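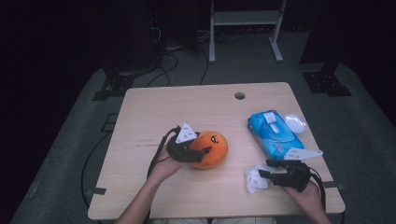
Photo: Darius Butkienė / Stedham Technical Press

Chapter 9
Looking After a Hand-Held Gripper Station

A station of this kind has few parts: a table, two hand-held grippers, their cables and the marker plates on top. Most faults start in the last two. A plate that has shifted on its mount gives wrong positions all day, and the operator feels nothing through the handle.

The station at Fustbridge is checked every Monday before work starts. Raffaele D'Amico, who wrote its service sheet, allows 35 minutes for the pair — longer if a cable has to be changed. Jaws are wiped and closed on a soft object, then on a thin one. Plates are cleaned with a dry cloth.

Section 9.1 covers the plates. Cable routing follows in 9.2.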